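**Festplatte im Dell raus und wieder rein, blauer Rahmen klemmt?**

Štefánia Mikuš

Hallo zusammen, hab hier einen älteren Dell, die Platte soll raus. Ausgemistet aus dem Büro bei Farnon, lief jahrelang unterm Schreibtisch. Deckel ist ab, Stecker gezogen. Keine Schrauben gefunden, nur so blaues Plastik.

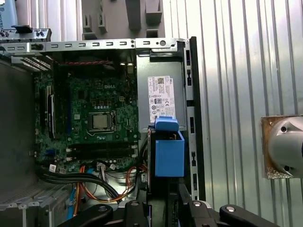

Will da ungern mit Gewalt ran, das Plastik ist ja auch nicht mehr das jüngste. Muss ich irgendwo drücken oder einfach ziehen? Und kann ich den Rahmen wiederverwenden oder brauch ich für die neue Platte einen neuen? Wäre super wenn jemand bis Sonntag was weiß, dann hab ich Zeit zum basteln.

---

Dorian Baudry

Ziehen, aber am blauen Griff, nicht an der Platte. Vorher Datenkabel und Strom ab, am Stecker anfassen, nie am Kabel!! Dann die blaue Lasche drücken und gerade raus. Wenns hakt: kurz zurückschieben, nochmal. Meistens ist es nur verkantet.

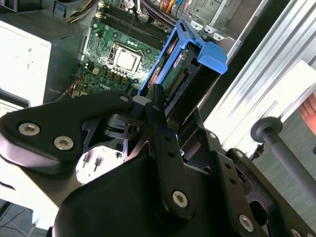 *Platte im blauen Rahmen, Griff steht seitlich raus*

Rahmen kannst du behalten. Seiten leicht auseinander biegen, alte Platte raus, neue rein. Auf die Nasen achten, die sitzen in den Schraublöchern der Platte. Mir ist bei Nummer 3 mal eine abgebrochen, hielt trotzdem.

Und rein dann so: ansetzen, gerade ausrichten, schieben bis es klickt.
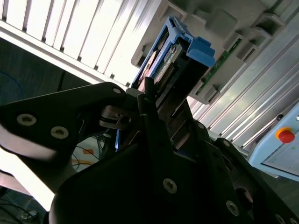
**Wenn es beim Einschieben nicht klickt**

- Kabel im Weg? Liegt gern mal eins quer im Schacht
- Rahmen falsch rum
- Nase nicht im Loch, dann ist der Rahmen zu breit

Nicht hauen. Hab 11 Jahre bei Likalex Rechner zerlegt, gehauen hat noch nie geholfen.

---

Norbert Halás

einfach ssd kaufen und gut is

---

Ctibor Trnka

Dorian hat recht, nur noch was zum Verkabeln, da passieren die meisten Fehler. SATA Stecker hat die L-Form, geht nur in eine Richtung. Strom genauso. Den dicken Kabelstrang so legen das er nicht in einen Lüfter hängt, Kabelbinder drum, fertig. Vorm Zumachen einmal starten und im BIOS schauen ob die Platte erkannt wird, spart das doppelte Auf und Zu.

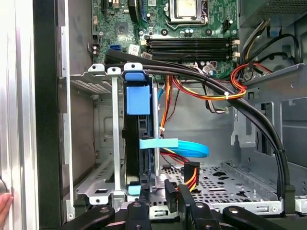

*Schwarze Platte im Käfig, hellblaues SATA-Kabel rechts*

Falls der Rahmen doch bricht: gibts gebraucht, hab meinen für 4 Euro bekommen. Auf das Modell vom Gehäuse achten, die sehen sich alle ähnlich und passen dan doch nicht.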